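Counting Heads, Counting Pews

How a small group of rural parishes is rebuilding its record of who comes to church, and what the numbers are for

Sun 4 January was the first Sunday on which every church in the Drorholm group counted its congregation by the same method. Until then each parish had its own. One counted heads during the second hymn. One counted communion wafers used and added the children. One wrote down whatever figure the person at the door remembered over coffee. All of these were entered in the same column of the same annual return.

The group consists of 8 churches under a single ministry team. It was formed when three older groupings were merged, and it inherited three sets of service registers, two accounting years and no common definition of a regular worshiper. For a long time this caused little trouble. The returns went in, the totals were added up, and the share each parish paid toward clergy costs was set by a formula that took attendance as one of its terms.

The trouble began when the formula was reviewed in September. A parish that counted generously was paying more per actual person than its neighbor, and a parish that left out its midweek service was paying less. At Mosoti, the largest church in the group, the register for the previous year showed an attendance at Easter that was greater than the number of seats. The entry was correct. Two services had been added together, and many of the same people had been at both.

What counts as attendance

The new method starts with a definition. Attendance is the number of people physically present at a service at the point when the first reading ends. Clergy, organists, singers and servers are included. Infants are included. Anyone present at more than one service on the same day is counted at each, and the services are recorded on separate lines, so that the double count can be seen and corrected later.

The choice of the first reading drew more argument than any other part of the scheme. Counting earlier misses families who arrive during the opening hymn. Counting at communion misses children who have gone out to their own group, and in churches without a weekly communion it gives no fixed point at all. The end of the first reading occurs in nearly every form of service the group uses. Where there is no reading, as at some baptisms, the count is taken at the end of the welcome.

Two people count independently from opposite ends of the building and compare figures afterward. If they differ by one, the lower is entered. If they differ by more, both are entered with a note. The temptation to split the difference is strong, and the guidance sheet asks counters to resist it. A disagreement on the page tells a later reader something about the quality of the figure, and an average hides it.

From the book to the sheet

The bound service register remains the legal record. It stays in the vestry and is filled in by hand, in ink. The group's shared sheet is a copy made for working purposes, and where the two differ the book prevails.
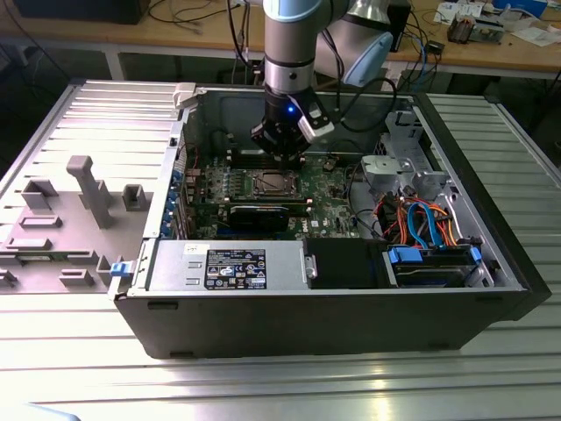
Entries in the sheet are due by Tuesday evening. Each line carries the date, church, form of service, the two counts, the entered figure and a short remark. The remark column was meant for unusual circumstances such as ice on the road or a visiting choir. In practice it has become the most useful column of all, as it allows a high or low figure to be explained a year later by someone who was not present.

Older records are a harder matter. Grorkis, the smallest of the churches, has registers going back well over a century, kept with great care in several hands. Communicants were recorded and general attendance was not. There is no reliable way to turn one into the other, and the group has decided not to try. The old figures are being copied as they stand, under their original heading, with a break in the series marked clearly at the change of method.

The limits of a mean

The group's first full summary will use the median as well as the mean. The reason lies in the seasonal services. A church with 11 people on an ordinary Sunday may hold 50 at harvest and many more at the carol service, and a yearly mean then describes a congregation that never gathers. The median stays close to the ordinary Sunday. Reporting both shows how much of a church's life is weekly and how much is occasional.

Neither figure measures pastoral reach. Home communions, school assemblies and funerals at the crematorium are logged separately. At Somell, where the Sunday congregation is small and the school is large, the separate log is the longer of the two.

The cost of the change has been modest. Printed counting cards, a set of new registers and one evening of training for each church came to $699, paid from the group's common fund. The formula for the parish share will not be altered until a full year of comparable figures is available, and until then each parish pays at its existing rate.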